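Equipment Planner, Household Manipulation (two-year fixed term)

Nesano – Astdale office, with travel to collection homes
Reference 912
Full time, 4 days on site, one day remote if you want it

Nesano builds training data for robots that work in ordinary homes. Our operators go into kitchens, bedrooms and laundry areas with hand-held grippers and record everyday tasks. We are moving from a small set of kits to a fleet of 200, and we need a person who will own the buying plan for that fleet.

The post sits in Operations and reports to the head of field programs. You will share a desk area with the repair bench, which is noisy in the mornings.

What the job covers

You will write the equipment budget for each quarter and keep it current. At the moment the budget lives in three spreadsheets that do not agree with each other. Your first task will be to replace them with one.

You will decide how many hand-held grippers, finger pads, cameras, mounts, batteries, storage cards and cases we buy, and when. Finger pads are our fastest-moving spare. They wear at different rates depending on the task, and we do not yet have a good reorder level for them.

You will run purchasing from quote to delivery. Most of our machined parts come from Prelard and most of our cases and chargers from Nyberg. Both contracts come up for renewal in April, and you will prepare the comparison of terms before then. Lead times on machined parts have been our main source of delay.

You will also plan the small props that each task needs. Utensils, cloths, baskets, bowls and food containers are cheap one at a time but add up over a season. Some are bought by us and shipped with the kit, and some belong to the household and stay there. The budget has to tell the two apart.

Later in the first year you will help cost the next step, which is a pair of fixed arms for the Astdale lab. This means floor space, power, guarding, service contracts and training hours as well as the purchase price. No supplier has been chosen.

Visits to collection homes

The planner goes out with an operator 2 times a month. You will not be expected to record data, but you will need to handle the equipment and see how it is used in a working kitchen, with people's cookware and groceries where they normally keep them. Counter space, reach and access to an outlet all affect what we put in a kit. Visits start at 9 a.m. and are paid as normal working time, including travel.
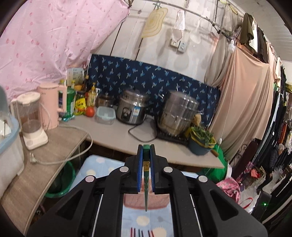

Hand-held gripper with ribbed blue pads holding a green utensil in a kitchen.

What we need from you

– Experience planning or buying equipment for a field team, lab, workshop or similar
– Confidence with spreadsheets, including forecasts that other people will read and question
– Experience getting and comparing supplier quotes
– Clear written English
– A driver's license, or a reliable way to reach homes outside Astdale

Useful but not required

– Some knowledge of grippers, robot arms or machine parts
– Experience with leasing or service contracts
– Inventory software of any kind

You do not need an engineering degree. Our engineers write the specifications, and you will be able to ask them what a part does and whether a cheaper one will do.

Terms

Pay follows the Nesano planner grade and is discussed at the first interview. Paid leave and health cover start on the first day. The contract runs for two years, with a review after the first. We can extend it if the lab purchase goes ahead.

How to apply

Send a resume and a cover letter of no more than two pages through the careers form on our website, quoting reference 912. In the letter, describe one equipment budget you have worked on – what it was for, how you set the quantities, and what you would change. Please leave out confidential prices.

Shortlisted applicants will have a video interview, followed by a half-day in Astdale. The half-day includes a short costing exercise using a sample parts list. You will have a computer and a calculator, and the repair bench staff will be there to answer questions. We pay travel costs for the visit.

Applications are read as they arrive, and the form closes when the post is filled.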